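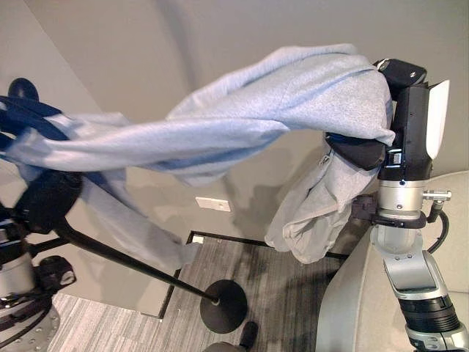
Grey zip hoodie, twisted lengthways. Fleece-like cloth, small metal zip pull.

Laundry and Folding: the Hoodie Page
Posted by Floarea Barbu, 19 Sep 2023

Every folding guide I have read promises that a hooded top can be made to lie flat. I have my doubts. The Hosska leaflet gives it eight steps, and by the third you are meant to have a neat rectangle. Mine looked more like a bolster.

This gallery is a short one and covers the grey hoodie only. Shirts and towels are on the Dirura page, where the results were kinder.

The twist is supposed to save space in a drawer. I can't see it. Thick cloth bunches at the ends whatever you do, and in the picture one part still hangs down in crumpled folds under the right-hand end. Cosmin Moldovan swears by rolling and says it gets him two extra jumpers in a suitcase. He has yet to show me the suitcase.

As for the claim that twisting keeps creases out, look at the shadows along the cloth and make up your own mind. I would sooner hang the thing up and lose the shelf.

Zips should be done up first, according to Hosska. Costache says leave them open. Neither gives a reason.

More pictures in December, when the heavy knits come out.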